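Search this site Enter keywords Go

Dec 27, 2025
By Welington Cordeiro and Tainá Coutinho

4.2 Laying bricks without mortar

The second shop-floor task is dry paving. We chose it after our visit to the Bittencourt yard in June, where the same work is done by hand on small terraces. A brick has a simple shape and it does not bend, so we expected it to be easier than the folding task of Section 4.1. This expectation was only partly correct. To pick up a brick is indeed simple. To put it down between neighbours is much harder, as the fingers need space on both sides and the neighbours leave very little.

We gave the Jola controller 50 trials with the staggered pattern. A trial was accepted when all bricks lay flat and no joint was wider than 20 mm. The time limit was 943 seconds, the same as for the other tasks in this section.

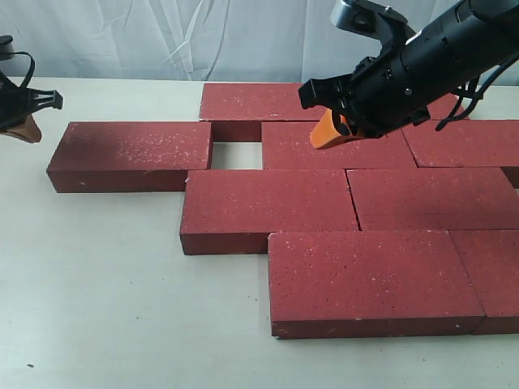
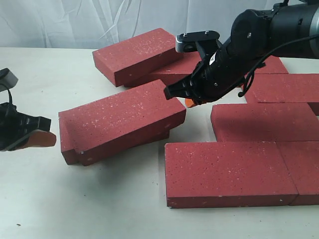
Figure 7. Dry paving with red bricks. First picture: bricks flat in a staggered pattern, with one opening. Second picture: one brick tilted, with its raised edge resting on another.

We distinguish two kinds of error. In the first kind, a brick is placed flat but at a wrong angle. It can usually be corrected by a small push from the side. In the second kind, a brick comes to rest on its neighbour. A push then does not help, and may also move the bricks which were already in good position. The Drutard planner treats both cases in the same way, and we consider this its main weakness for the present task.

A human worker solves the second case almost without thinking: he lifts the brick a little, feels where the edge is, and lets it slide down. Our system has no good substitute for this feeling. We tried to lower the contact force limit, but then the fingers let go too early, and the brick was often left at an angle.

For these reasons we do not think that the task is ready for the yard. The Rumamwood data set, with 400 recorded placements, may be useful for training a better release movement. We return to this question in Section 6, together with the results for stacking plates.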